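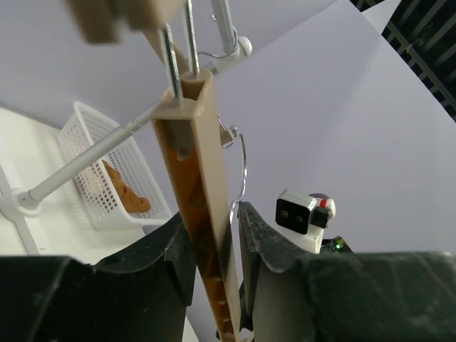
Mayuree Nuchit wrote in September to ask whether the Clellum parallel gripper kit was worth the money for a small lab, or whether she should put the same amount into spare fingers for the one she already had. My answer was to buy the kit, but to plan the budget in a different order than the catalog suggests.

The base kit costs 1,269 and includes the gripper body, one pair of fingers, a wrist camera bracket and the cable set. The second finger pair and the controller license are sold together for 611. Clellum lists that package as optional. I would put it on the first purchase order, as the license is needed for force limits and the fingers wear.

Grip on light plastic parts is good. A hollow rectangular bar can be held between the fingertips at a slant and the rest of the part stays clear for the next step. Thin-walled profiles need the force limit set low. The default setting is too high for them, and the manual covers this in one line on the last page.

Surface wear is the main complaint. The black fingers pick up pale scuffs along the rounded upper rims. This has not changed the grip in our work, but the fingers are wide and sit large in the wrist camera view, so plan on a second, fixed camera if the parts are small. Perforated baskets and thin metal rods near the work also take up approach room. Measure that before fixing the layout – moving the stands later cost us more than 10 hours.

Delivery took seven weeks. Efe Afolabi at Bimow, the reseller, answered questions within a day and sent a corrected quote when the cable length was wrong. The replacement cable was free.

For planning: base kit, finger and license package, fixed camera, then fixtures. Leave the tool changer for the next budget year unless the cell runs two part families.

Rating: 7 out of 10. Points lost for the manual and for selling the license separately.

Contact: Chalerm Pongsiri, Flultura equipment reviews | © Flultura | Back to top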